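Wear and Cleaning of Painted Walls in Shared Study Rooms
Lorenz Kuster and Ambros Imhof
Nov 5, 2018

1. Introduction

Walls in shared rooms get dirty faster than walls in private rooms. Chairs, bags and table edges rub against the paint and leave marks. Restitz Hall was last painted three years ago, and the study rooms on the ground floor already look old. We wanted to find out which marks can be washed off and which need new paint.

2. Background

Interior wall paint is sold in several finishes. Matte paint hides bumps and old repairs, but it is harder to clean. Rubbing it can leave a shiny spot. Satin paint has a harder surface and can be washed more often, but it shows every dent under a side light. The study rooms in Restitz Hall have matte paint in a light color. The hallway has satin.

3. Method

We worked in September, before the rooms got busy. We marked out 50 test patches with masking tape, half in the study rooms and half in the hallway. Each patch was wiped with a damp sponge for 30 seconds. If the mark was still there, we used warm water with a little dish soap. We rated each patch as clean, lighter or unchanged. One of us wiped and the other did the rating.

Most of the marks in the study rooms were at the height of the tables. Gray scuffs were the most common kind. 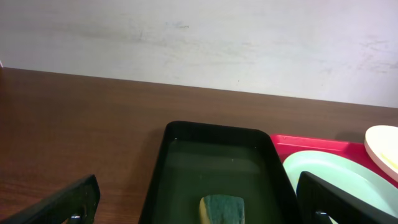

Figure 1. Gray smudges and scuff marks on an off-white wall behind a table.

4. Results

The satin patches came out better. Plain water was enough for most of them. On the matte paint, water took off dust and fingerprints but did little for scuffs. Soap helped, but several patches ended up shinier than the wall next to them. Pencil came off both paints. Ballpoint pen did not come off either one.

5. Cost

Repainting the study rooms in satin would cost about 600 dollars in paint, using the price list from Truller. Our figure does not include labor, primer or filler.

6. Problems

We did not know how old each mark was, and older marks may be harder to remove. We also pressed by hand, so the pressure was not the same every time. A weight on the sponge would fix this. We did not test melamine sponges.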